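An afternoon with the sewing robot

My neighbor Rosalía Alcaraz has worked at Ustum for many years, first in the accounts and now in the part of the company that receives guests. In November she wrote me that they were opening the training rooms to the public for one afternoon, and that there was a place for me if I wanted to see how a robot makes stitches. I am a retired tailor. She knew very well that I could not say no to this.

Ustum is in Trirnham, behind the old railway depot, and you need two buses to get there from my house. I arrived too early and drank a coffee from the machine, which was bad. Then they gave us paper badges and divided us into groups. We were 24 persons in our group, mostly students of nursing, a few parents with teenage children, and me with my notebook.

First there was a talk. The speaker was Dr. Bermúdez, a small lady with a very clear voice, and I am thankful for that clear voice because my English goes slower when people mumble. She explained that the system is called Braveso, and that it has two arms for the instruments. In the training rooms they let it do one part of the work, the passing of the needle and the tying of the knot, and a person watches and can stop it with a foot pedal. She said they keep a record of every practice stitch, and that the number for that month was already 549. I wrote this in my notebook and underlined it, I don't know why. I think in my first year as an apprentice I made more than this in one morning, but mine were on lining fabric.

Then the lights went lower and the big screen showed us the work. I had expected a straight needle, like mine, but the needle is curved like a piece of a ring. It was resting on the pad with its black thread in loops, and three stitches were already tied along a short red cut. Each one stands alone with its own knot and its own two tails. In my trade we would almost never do it like this, we run the thread along. The lady beside me asked why they don't do one long seam, and Dr. Bermúdez answered that if one knot opens, the others still hold.
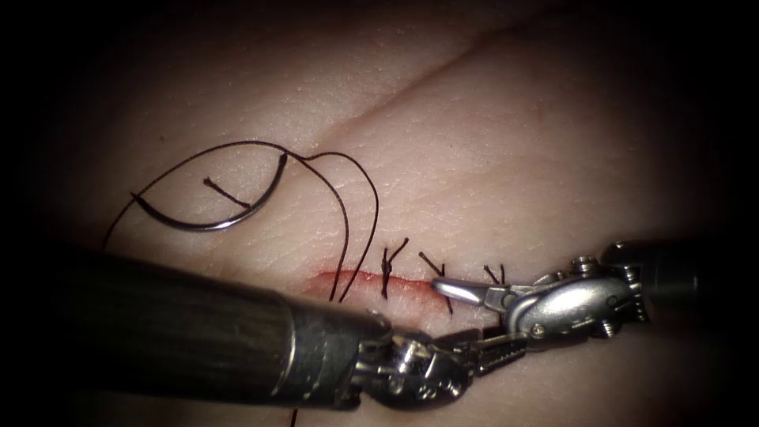 What I noticed with my tailor's eyes

The first thing is the depth. When I sew a hem I want to catch only two or three threads of the cloth, so that nothing shows outside. With a wound it is the contrary, the needle must take a good bite on each side, and the same bite on both sides, or one lip will sit higher than the other. I know this problem from heavy wool! If you pull the left edge more than the right, the coat has a wave in it forever.

The second thing is the turning of the wrist. A curved needle cannot be pushed straight, it wants to travel on its own circle, and the hand must roll to follow it. I tried for years to teach this to a nephew with an upholstery needle, without success. The metal wrist is full of little pins and joints, and at the close view I could see the jaw has a pattern of tiny points, crossed like on a good file. My own pliers at home have a similar pattern, only mine is worn smooth from the zippers.

I also liked to see the point of the needle come out from the lip of the wound. For me this is the moment in which you know if the stitch is good or you must take it out and start again. A teenager in front of me put his hands on his eyes, and his mother laughed at him, but I saw that she was also looking a little to the side.
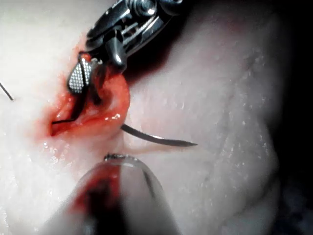 There is also the matter of the thread. I asked if it is silk, and Dr. Bermúdez said that it depends on the exercise and that they have different ones in the drawer. I asked then if they wax it. She was very polite about this question. No, they don't wax it.

After the screen we could try by ourselves at a table, with simple hand instruments and a piece of practice pad. Everybody got 2 needles and one length of thread. My knot was good, I say it without modesty, but my stitches were too close together. The young man who helped us told me that too many stitches are also not healthy for the skin. I answered that in forty years no customer had complained of too many stitches, and he wrote that down, maybe to be kind.

I had one complaint and I told it to Rosalía afterwards. The room has 106 seats and the screen is hung for the people in the back rows, so from the second row, where they put us, you must hold your head like in a cinema when you come late. My neck was hurting until the evening. She promised to tell somebody.

On the bus home I took out my notebook and tried to draw the way the thread goes around the jaws for the knot. I have three drawings and they are all different. If there is another open afternoon in the spring I will go again, and I will sit in the back.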